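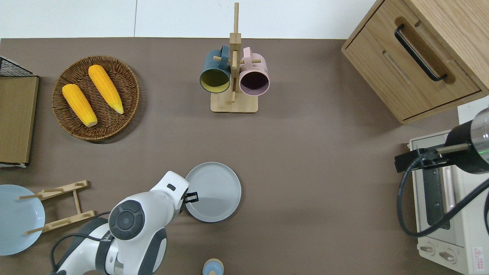
Figure 4. Counter in everyday layout: corn tray at the left, mug tree at the back, toaster oven at the right.

Section 3. Setting Up the Counter

This section covers the Wetamano counter set: the folding dish rack, the mug tree, the woven tray and the lidded fabric basket. Unpack everything before you begin. The parts list is inside the front cover. If a part is missing, contact Molevus and quote set number 413.

3.1 Covering the surface

1. Clear the counter and wipe it down. Let it dry completely.
2. Unroll the brown paper along the full length of the counter. Smooth it from the middle toward the ends.
3. Tape the paper on the underside of the counter edge. Tape on the top surface catches the feet of the rack.

Note: Replace the paper when it stains or tears. One roll of Hundberg paper is 100 feet long.

3.2 Placing the dish rack

1. Hold the rack by the two side frames and open it until the crossbars meet. Do not pull on the upright pegs.
2. Stand the rack near the front edge of the counter, with all feet on the surface.
3. Press down lightly on both sides. If the rack rocks, close it and open it again.
4. Load plates one to a slot, starting at the rear. Lean all plates the same way.

Caution: Keep fingers clear of the slats when opening or folding the rack.

Plates that are in use go flat on the open part of the counter, between the tray and the toaster oven. Leave enough space to set a plate down without moving anything else.

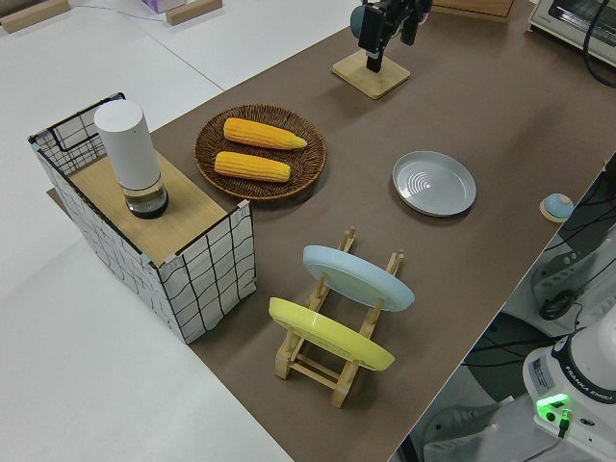 Figure 5. Rack with the light blue plate in the rear slot and the yellow plate in the front slot. Lidded basket at the end of the counter.

3.3 Placing the basket and board

1. Open the fabric basket and push the wire edges outward until the sides stand straight.
2. Put light, dry items inside: dish towels, napkins, bags.
3. Lower the wooden board onto the basket. It should lie flat and should not tip when you press a corner.
4. Place one tall container on the board, away from the edges.

Caution: Do not put more than 3 pounds on the board. Do not use it for hot pans.

3.4 Placing the woven tray

The tray is for whole produce such as corn, onions or lemons. It is not sealed and must not be used for cut food.

1. Set the tray toward the back of the counter, next to the basket.
2. Lay long items side by side, pointing the same way. Do not stack them above the rim.
3. Empty the tray and shake out crumbs before refilling it.

Note: The weave will darken if it stays damp. Brush it clean and let it air dry. Do not soak it.

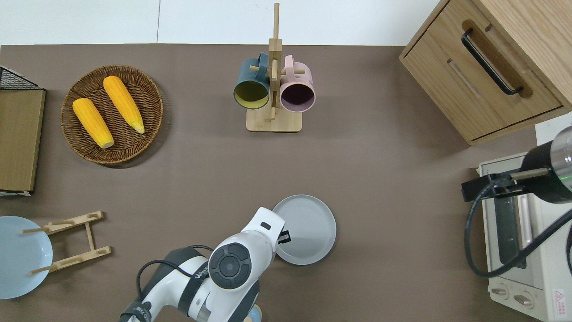 The mug tree goes at the back of the counter, where it will not be bumped by someone reaching for the rack. Set the square base flat on the paper and turn the post until the pegs point left and right. Hang each mug by its handle and push it in toward the post. When you have only two mugs, put one on each side, as with the dark teal mug and the pale pink one, so that the weight is shared across the base. Heavy mugs go on the lowest pegs. If the post feels loose, take off all the mugs, turn the tree over and tighten the screw in the base by hand.

3.5 Clearance at the toaster oven

1. Place the toaster oven at the right end of the counter, with the door and both knobs facing the work area.
2. Keep the mug tree, tray and paper goods at least 20 inches from the oven door.
3. Open the oven door all the way once to check that it touches nothing.

Caution: Trim the brown paper so that it does not run under the oven. Follow the oven maker's own instructions for clearance at the back and top.

For the optional Yu wall rail, go to Section 4. For cleaning and oiling the wooden parts, go to Section 6.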